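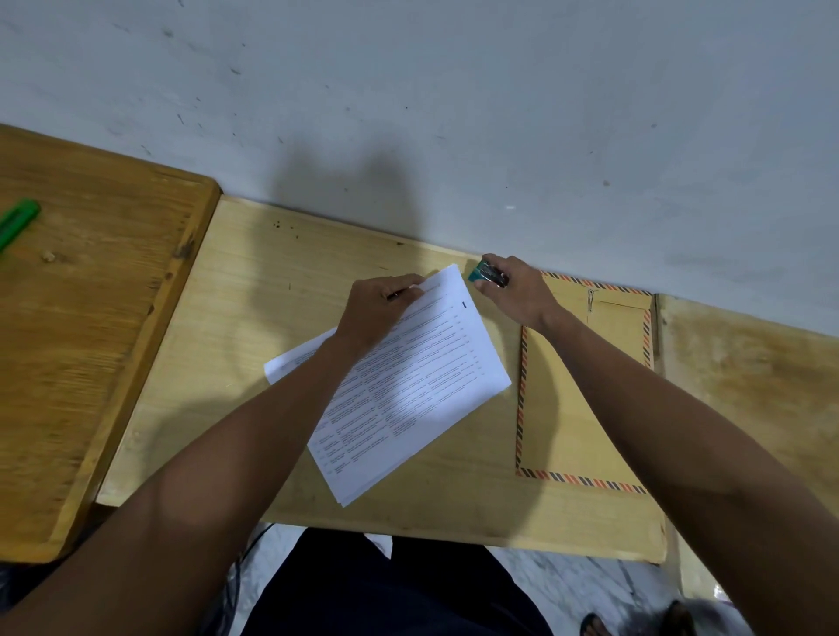

Desks with wooden tops, a white wall behind them.

How to check how your council member voted

Many people in Prumwood ask me where they can see the votes of the town council. The votes are public, but the way to them is a little long. I have done it many times, so I write the steps here. They are for Prumwood, but the council in Grurnus uses the same kind of minutes and most of it will work there also.

What you need before you start

You need the name of your district and the subject of the vote. The exact date is helpful but not necessary. If you don't know your district, look at your last property tax letter. The district is printed under the address, in small letters.

Step 1. Find the meeting

Go to the town website and open "Council", then "Past meetings". The list shows 24 meetings on each page, the newest first. The search box on this page searches only the titles, so a word like "parking" will usually give you nothing. It is better to open the agenda of each meeting and look for your subject there. Agendas are short and you can read one in a minute.

Step 2. Open the minutes, not the agenda

The agenda tells you what the council planned to discuss. The minutes tell you what it decided. Minutes appear after the council has approved them, normally at the following meeting. If you see the word "Draft" at the top, the text can still change, and you should not quote it.

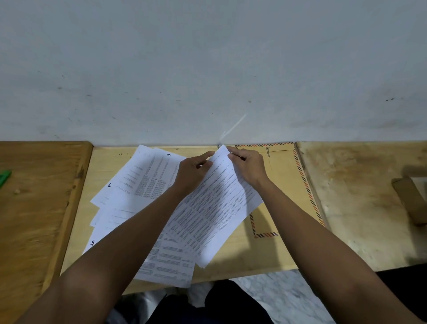
Printed pages with small text in columns.

Step 3. Find the item number

Every decision has an item number. Last January the council voted on the bus line to Pludedov, and this was item 148. Write down your number, you will need it in the next step. Please note that an amendment has the same number with a letter after it. A member can vote for the amendment and against the whole item, and people often mix up these two votes.

Step 4. Read the roll call

Roll calls are at the end of the minutes, in an appendix. Search for the item number and you will find a short table with the name of every member. The marks are:

Y - voted yes
N - voted no
A - abstained (was present but did not take a side)
X - absent

Be careful with A and X. I made this mistake myself and wrote an angry letter to a member who was simply absent that evening.

If there is no roll call

Some votes are made by voice. Then the minutes say only "carried" or "not carried", and you can't learn from them who voted how. You can watch the video of the meeting, but the members are not always easy to hear. You can also write to the member and ask. I have received an answer most times, though once it took five weeks.

If the minutes are older

The website goes back to 2011. For older minutes you have to go to the reading room on Ambrose Street. Bring the year and the subject, and ask for the bound volume. You may copy pages there. A request for more than 500 pages must be made in writing - the form is at the desk.

Last checked on 28 August 2025. If a menu on the website has a new name, look for the nearest similar word.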